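Mesa de trabalho Inis em madeira maciça
Rastbridge / Mobiliário / Mesas / Ref. 381
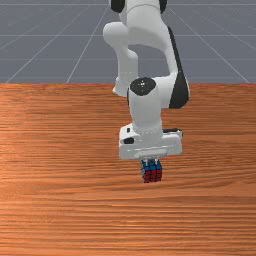 A Inis é uma mesa de apoio para ateliers, salas de estudo e cozinhas com espaço para uma superfície extra. O tampo é de faia maciça, colado em réguas largas, e assenta numa estrutura desmontável do mesmo material. Vem por acabar ou oleada, conforme a opção escolhida no momento da encomenda.

Preço: consultar a tabela da loja
Disponibilidade: por encomenda
Acabamentos: cru, óleo natural, óleo fumado
Garantia: 2 anos contra defeitos de fabrico

Descrição

O tampo tem 47 mm de espessura e não leva folheado nem aglomerado em nenhuma camada. As arestas superiores são quebradas com um raio pequeno, suficiente para não magoar o antebraço de quem escreve ou desenha durante muito tempo. As arestas inferiores ficam direitas, o que facilita a fixação de grampos e tornos de bancada ligeiros.

As pernas são de secção quadrada e ligam-se às travessas por respiga e parafuso de aperto. A mesa pode ser desmontada e voltar a ser montada sem perder firmeza, desde que os parafusos sejam apertados por igual. Nas pontas das pernas há niveladores reguláveis à mão, com base de feltro. Para chão de cimento ou tijoleira irregular recomendamos a base de borracha, que se vende à parte.

A madeira é um material natural e varia de peça para peça. Pequenos nós sãos, diferenças de tom entre réguas e marcas de raios medulares não são considerados defeito. Quem preferir um tampo de tom mais uniforme deve indicá-lo nas observações da encomenda. A selecção de réguas tem um custo adicional e acrescenta tempo ao prazo de entrega.

Escolha do acabamento

Cru: lixado e pronto a tratar. Não deve ser usado sem protecção, porque a faia absorve humidade e mancha com facilidade. O café e o chá deixam marca em poucos minutos.

Óleo natural: duas demãos aplicadas na oficina. Aquece um pouco a cor e mantém o toque da madeira. É o acabamento que mais vendemos para secretárias e mesas de costura.

Óleo fumado: tom castanho médio, com pigmento. Disfarça melhor os riscos claros, mas os retoques localizados notam-se mais. Para reparar uma zona é preferível lixar e olear a régua inteira.

Não fornecemos esta mesa envernizada. Para bancadas sujeitas a água corrente, ver a série Oral, com tampo de laminado compacto e rodapé.

Características

Material do tampo: faia maciça
Material da estrutura: faia maciça
Espessura do tampo: 47 mm
Travessas: 2 longitudinais, 2 laterais
Gaveta: opcional, montagem à esquerda ou à direita
Ferragens: aço zincado
Montagem: necessária, chave incluída

Montagem

Assente o tampo virado para baixo sobre uma manta. Encaixe primeiro as travessas laterais nas pernas e só depois as longitudinais. Deixe todos os parafusos com folga até a estrutura estar completa e aperte em cruz. São precisas duas pessoas para virar a mesa. Não a arraste pelo tampo.

As chapas que prendem o tampo à estrutura têm furos ovais para a madeira poder dilatar. Não substitua estes parafusos por outros mais grossos nem aplique cola nesta ligação.

Passado o primeiro mês de uso, volte a apertar todos os parafusos.

Manutenção

Limpe com um pano húmido bem torcido e seque logo a seguir. Evite lixívia, amoníaco e esfregões abrasivos. Os tampos oleados devem levar uma demão fina de óleo duas vezes no primeiro ano, e depois quando a superfície começar a parecer baça. Os panos usados com óleo podem inflamar-se sozinhos: deixe-os secar abertos no exterior antes de os deitar fora.

Coloque a mesa afastada de radiadores e de janelas com sol directo durante a tarde. Uma ligeira curvatura do tampo no Inverno, em casas com aquecimento forte, costuma corrigir-se com a subida da humidade.

Entrega

As mesas saem do armazém de Koltenport em duas embalagens, uma com o tampo e outra com a estrutura e as ferragens. A entrega é feita à porta do edifício. A subida a pisos sem elevador tem de ser pedida antes da expedição. Verifique os cantos do tampo na presença do transportador e anote qualquer dano na guia.

Aceitamos devoluções de mesas não montadas e na embalagem de origem. Ficam excluídas as peças com réguas seleccionadas ou gaveta feita por medida.

Acessórios compatíveis

Gaveta Inis em faia
Bases de borracha para niveladores
Óleo de manutenção natural
Óleo de manutenção fumado
Calha para cabos, fixação inferior

Ficha actualizada em 16 de fevereiro de 2023. As encomendas com óleo fumado voltam a ser aceites em abril.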